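How to Coil a Cable So It Doesn't Fight You

Skip the gadgets, learn one wrist movement
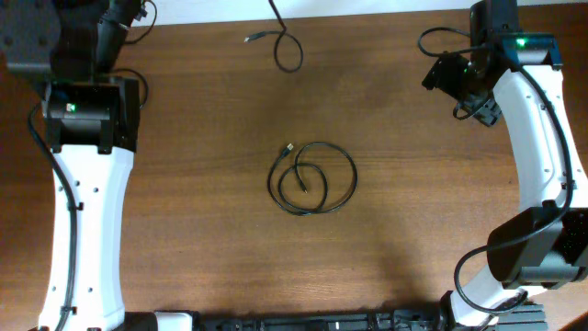

Most advice about cable storage is written by people who want to sell you a pouch. I've owned the pouches. What decides whether a cable behaves is how it gets wound, and you can learn that at a kitchen table in one evening. Pick a surface you can spread out on. Mine is a reddish-brown wooden tabletop, and a black cable coiled in the middle of it is easy to see and easy to work on. The second one, lying loose near the back, is the sort of thing I mean when I say "before."

What you need

One cable, ideally longer than your arm
A flat table
A strip of hook-and-loop tape, or a piece of string
No special winder (I'll get to those)

Why wrapping it around your elbow is a bad idea

Everybody does it. It's quick and it looks tidy for a day. The trouble is that every turn around your elbow puts a twist in the cable, always in the same direction, and when you pull it out again those twists have to go somewhere. They turn into kinks. I've read claims that this ruins a cable within 100 uses. I have no idea where that number comes from and I don't trust it, but the kinks are real enough.

The over-under method

1. Lay the cable out straight and let any twists roll out of it. Don't yank.

2. Hold one end in your left hand with the plug pointing toward you. (Lefties, swap.)

3. Make the first loop the ordinary way, bringing the cable over and into your left hand. A loop as wide as a dinner plate is fine for most household cables.

4. For the second loop, turn your right hand so the thumb points down, then bring the cable up so it tucks under, behind the first loop. It will feel wrong.

5. Alternate, over and under, until you run out of cable. A short lead might take 4 loops, a long one 7 or more.

6. Tie it at one point, loosely. If the tie leaves a dent, it's too tight.

Before you put it away, check that neither end has slipped through the middle of the coil. That is how you get a row of knots next time, and people will tell you the method doesn't work.

About the winders

I tried the Studska spool and the Reltutau clip set. The spool holds a cable well enough, but it winds in one direction, so you're back to the elbow problem with a handle on it. The clips are fine. So is string. The Reltutau listing had 1,731 reviews when I bought mine, almost all of them glowing, and I suspect plenty were written before the box was open.

If a cable already has a kink

Hang it over a door by its midpoint overnight and try again in the morning. Some cables relax. Some don't, and if the jacket is cracked, stop using it.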